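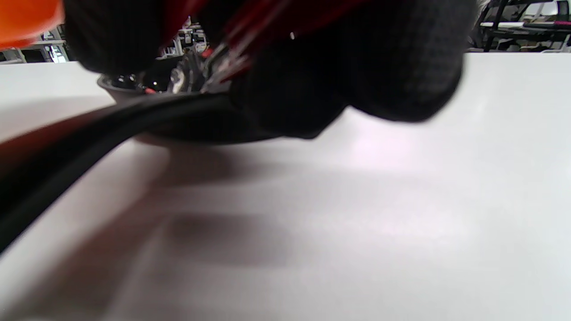

Orest Zhuravel wrote in to ask why a workshop can't just buy a robot the way you buy a toaster. You pick one, he said, you pay, you plug it in, and by breakfast it's working.

Orest, a lot of grown-ups have had the same idea. Some of them had already spent the money.

So let's go shopping for a robot, slowly, with a pencil.

First, what is the job?

Our workshop is called Skovulano, in the town of Brundside. The people there pick up small parts and put them where they belong. Some parts are shiny and black and not much bigger than a bead. Some are metal, with teeth around the outside like a gear. They live in bowls on a white table, and a lot of the work is done by hands in gloves.

A hand is very good at this. It feels its way around a bowl. If a part is upside down, fingers flip it over while the owner of the fingers is thinking about lunch. A robot does not think about lunch. It also does not flip anything over unless somebody has worked out how, and that somebody has to be paid.

This is why people who plan for robots begin by watching the job before they open a catalog. They write down what gets picked up, where it goes, how heavy it is, and how often something goes wrong. It's dull to do and the list is usually messy. It is also the cheapest part of the whole project, so of course it's the part everyone wants to skip.

The arm is only the arm

Skovulano has its eye on a robot arm called the Bavus. The Bavus has a lovely picture in the catalog and a price printed underneath. The price is for the arm.

You might think an arm comes with a hand. Yours did. A robot's hand is called a gripper, and it is very often sold separately, like batteries for a toy, except that the batteries cost as much as a vacation.

There are different grippers for different things. Some have two fingers that pinch. Some use suction, like a straw holding on to a piece of paper. Suction likes a smooth, flat top and is not fond of gear teeth, because air sneaks in through the gaps. Two fingers can hold a gear nicely but may send a tiny slippery piece flying across the room. If your bowl has both kinds of thing in it, you might need 2 grippers and a way to swap between them. The way to swap between them is sold separately too.

Then the robot has to find the part. For that it may need a camera, plus a computer program that can look at a heap of black shiny bits in a dark bowl and say where one bit stops and the next begins. Try this yourself with a bowl of black jelly beans and one eye shut. Shiny things bounce light around and confuse cameras, so somebody may suggest better lamps. Somebody else may suggest a pale bowl. Put both ideas on the list and try the bowl first. Bowls are cheap.

Things that do not look like robots

Now come the items nobody draws on the box.

A stand, so the arm doesn't shake the table.
Cables, and something to keep them out of the way.
A fence or a sensor, so that the arm slows down or stops when a person comes close.
Lessons for the people who will run it.
Spare parts.
Delivery, which is more than you think, because robots are heavy and drivers like to be paid.
Someone to put it all together and teach it the job.

That last one has a long name. It's called integration. It means making all the separate things behave as if they had met before, and it can easily cost more than the arm did.

Every year, after that, there is a bit more to pay. Grippers wear out. Programs need updates. A budget that stops on the day the truck arrives is like a budget for a puppy that stops at the pet store.

Asking for a price

When you want to know what all of this costs, you ask for a quote. A quote is a written promise: we will sell you these things, for this much, if you say yes before a certain day.

Sensible buyers get 3 quotes. Skovulano asked for 3 and the cheapest came from a company called Akpan. Everyone was very pleased for one whole afternoon. Then somebody turned the page over and found that Akpan's price had an arm in it, and a plug, and nothing else. The others had put in the gripper, the camera and the lessons.

So the quotes had to be lined up side by side, with the same items down the left of the page and a price or a gap next to each one. You can do this with sneakers, bikes or birthday cakes. A gap is a question you need to ask. When Akpan was asked, Akpan filled in the gaps, quite politely, and was no longer the cheapest.

How long until it works?

The Bavus can take up to 14 weeks to arrive. Orest, I know. The toaster was in the store.

Waiting time goes in the plan just like money does, and it has a name as well: lead time. If Skovulano wants its robot working in January, it can't start choosing in January. It has to count backward through the setting up and the lessons and the 14 weeks, and leave some days over for the box going to the wrong Brundside. (There is always another Brundside.)

During the wait, the work still has to be done. The parts won't sort themselves out of respect. So the hands in gloves keep going, and they keep going for a while after the robot arrives too, because new robots are slow learners on a good day and drop things on a bad one. Gloves stay in the budget. People forget the gloves.

Is it worth it?

Grown-ups have a sum for this, called payback. You take everything the robot costs, then you work out how much it saves each year, and you see how many years of saving it takes to fill up the hole.

Try it with a lemonade stand. A squeezing machine costs as much as you'd spend on helpers in 2 summers. If the machine does all the squeezing, it pays for itself in 2 summers, and after that you're ahead. But if it only manages the small lemons, you still need a helper for the big ones, and the sum gets longer. If you quit selling lemonade after one summer, you own a machine and a lot of lemons.

Skovulano's sum came out as a maybe. Maybe is a real answer, though it's hard to put in a presentation. They decided to borrow a Bavus for a short trial with just the gears, leaving the little black pieces to people, and to put off buying until they had seen it drop a few.

Your turn

Pick a job at home that you would like a robot to do. Feeding the cat is a good one. Write down each thing the robot would have to find, hold, open, pour and clean up. Next to each, write what you'd need to buy. Leave a line at the bottom for surprises and put some money on it.

Then ask the cat for a quote.

Orest has already sent in his plan, for a robot that makes toast. It has a gripper, a camera, a fence and a butter sensor. He has forgotten the toaster.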